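Home | Kitchen | Laundry | Small repairs | Contact

Plastic bowls that smell of onion
Reading time: 2 minutes

My mother-in-law, Piroska Barta, threw away every plastic bowl when it began to smell. I keep mine for years, and I wish to share how I do it.

Wash first with cool water and only then with warm. Hot water at the beginning seems to fix the fat to the plastic. After this, spread a paste of baking soda and a little water over the inside and leave it for 60 minutes. Rinse well. For tomato stains I put the bowl on the windowsill, in the sun, for one afternoon.

Bowls must be fully dry before you stack them — a closed drop of water between two of them gives a bad smell again. I nest three round ones together and not more, so they come apart easily. 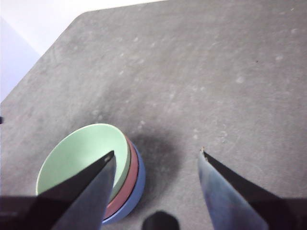 Lids

Lids keep the smell longer than bowls, mostly in the groove. Use an old toothbrush and some vinegar. Store them standing, like plates in a rack, and never pressed on the bowl.

If a lid has become bent, lay it in warm water for a few minutes and then put it under a heavy book until it is cool. This helped with two of my lids, but not with the third.

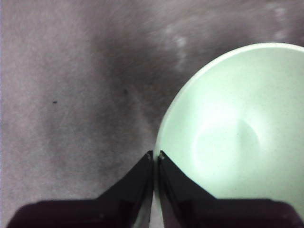
Vinegar should not stay long on a stone worktop, so I do the lids in the sink. For drying I prefer a soft surface, and an old blanket folded in two is good enough. Pale streaks like the ones on this grey surface are a small matter for me — on my blanket I brush them in one direction with a dry clothes brush, and what remains goes in the next wash.

Written by Enikő Somogyi, June 2025

Contact | © Drerngate Household Pages | Back to top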